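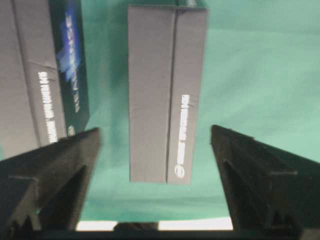
3. Storing boxed goods on clear shelving

3.1 Why the box and the shelf belong together

Anyone who has kept a supply room for more than a season will know the small sinking feeling of opening a cabinet and finding the boxes in a heap, with the one you want at the bottom. Our interest in this section is in that very ordinary trouble. We wanted to learn how boxed goods of a middling size, the sort a person can lift with one hand and read the name of at arm's length, are best kept on open shelving, and how the shape of the box and the shape of the shelf help or hinder each other along the way.

We began with the habits people already had. At the Granis supply room, where most of our early notes were made, boxes were stood on end by some people and laid flat by others, and both groups were fond of their own way and quite ready to defend it over coffee. A box stood on end takes up very little floor and can be picked out from a row without disturbing its neighbors. It is also easy to knock over, and the printed name often runs sideways, so that you find yourself reading the shelf with your head tilted. A box laid flat is steadier and friendlier to read, but it invites another box on top of it, and then another, and before long we are back to the heap.

The answer we settled on for the main study, after a good deal of trying things out in July, was to give each flat box a level of its own. It sounds extravagant when you first say it aloud (we had some doubts ourselves!), and on deep wooden shelving it would be. On a narrow unit with levels set close together, very little height is lost, and every box can be taken without lifting another.

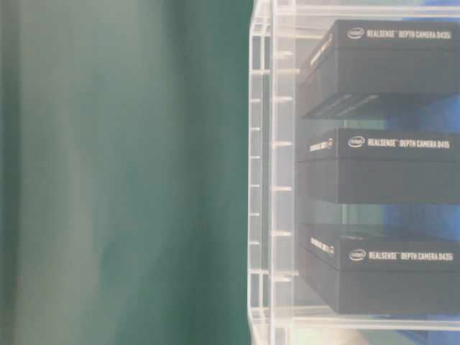
Figure 4. Boxed depth cameras on a clear acrylic unit, one to a level, with the left ends set just inside the post.

3.2 What the clear material gives and takes away

We are very fond of clear acrylic and should admit to that before going further. A clear unit lets the light from the room fall on the boxes from the sides and from above, so the lettering on a dark package is easier to make out than it would be inside a closed cabinet. It also lets a person check a level from whichever side they happen to be walking past, and people did this constantly once they had the chance, often without breaking their stride.

The drawbacks are real enough. Acrylic picks up bright reflections along its edges, and a reader standing at a poor angle may see more of the post than of the box. Fingerprints show, dust shows, and a scratch once made is there for good. In the Birnow room the units were wiped with a soft damp cloth at the end of each day, and we came to think of the wiping as part of the storage itself. Where it was skipped, people complained of the shelves looking tired, even when everything on them was in its proper place. 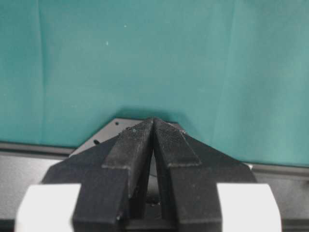 Alignment turned out to matter more than we had guessed. When the left ends of the boxes are brought to a common line, the eye runs down the column and catches a missing or crooked one almost at once. When each box is simply pushed in wherever it lands, the same check means looking at every level in turn. We asked the people using the Birnow room to restock in their own fashion for 35 days and then to follow the common line for a further 45, and the second stretch was the one they asked to keep. Several told us that they had started lining up things at home as well, which pleased us more than it probably should have.

3.3 Plain boxes and printed ones

Printed packages are a kindness to whoever has to find them, provided the name faces forward. Plain boxes need more help. The Flollcombe collection, from which we drew almost 2,000 entries for our inventory records, included a great many plain cartons, and a handwritten label on the short end was by far the commonest remedy. We would gently suggest labeling the long side too, so that the box may be stood up or laid down later on without hiding its name.

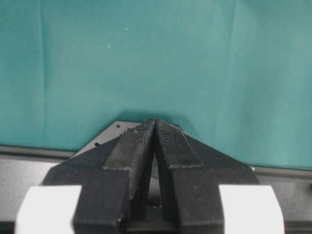

Color played its part as well. A pale box on a dark shelf, or a dark one against a light wall, is found sooner than a box that matches whatever is behind it, and a plain hanging cloth is a cheap and pleasant way to get that contrast in a cluttered room. Đàm, the smallest of the rooms we visited, had hung one behind its tallest shelves, and the change was noticed straight away by people who had worked there for years. The choice of cloth color was left to each room, and we return to the differences between them in the next section.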